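Report of the Visit to the Riltholm Food Distribution Centre, Sirnside

The annual study visit of the Unska Housing and Welfare Association took place on a Saturday in July. The purpose was to learn how a neighbouring district organises the supply of donated food to households, and to consider which of its methods might be adopted at our own smaller store. The Association is grateful to the Malinowski Trust, which met the cost of the coach.

Members were received at the main entrance at half past nine and given a short introduction in the reading room. The centre occupies a former seed warehouse beside the canal and has been in its present use for 5 years. It serves 215 households each week, most of them within walking distance. Goods come from shops, school collections and a standing arrangement with two local bakeries.

The tour began at the receiving door, where deliveries are weighed and entered in a day book. Chilled goods go directly to the cold room, which was closed to visitors during the morning delivery. Dry goods are checked for date and damage and then passed to the sorting area. Items close to their date are marked with a green sticker and placed at the front of the shelf. Our hosts explained that this simple step had reduced waste more than any change to the building.

Considerable discussion followed on the subject of snacks and treats. Sirnside regards these as a proper part of a family parcel and keeps a separate stock of crisps, biscuits and sweets, from which each household may choose. At Unska they have until now been given out only at Christmas.

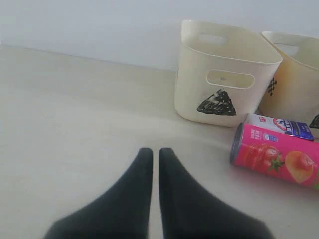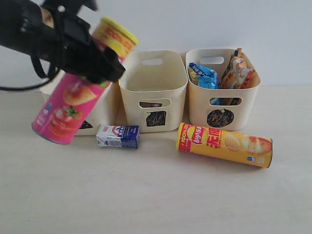

Choice is a principle throughout the centre. Households are not handed a packed bag but are invited to complete a form in advance, or to walk the shelves with a member of staff. The form runs to a single side of paper and is offered in four languages. It also asks about cooking equipment, as a number of families have only a kettle or a microwave oven.

Lunch was served in the canteen at half past twelve. The soup and bread were very good, although the room was somewhat small for a party of our size and a second sitting was needed.

In the afternoon members were shown the outer store, a brick building with space for roughly 400 crates. It is used chiefly for tinned goods and for the autumn school collections. The roof was repaired last winter and the floor is to be levelled when funds allow. Access from the lane is narrow - larger vans must unload at the main door - and our own drivers took note of the turning space.

Questions were taken before departure. These dealt mainly with opening hours, insurance and the storage of baby milk. The coach left Sirnside at 5 and reached Unska shortly before six.

Copies of the Sirnside order form may be consulted at the Association's office during normal hours. A return visit has been offered to our hosts for the spring.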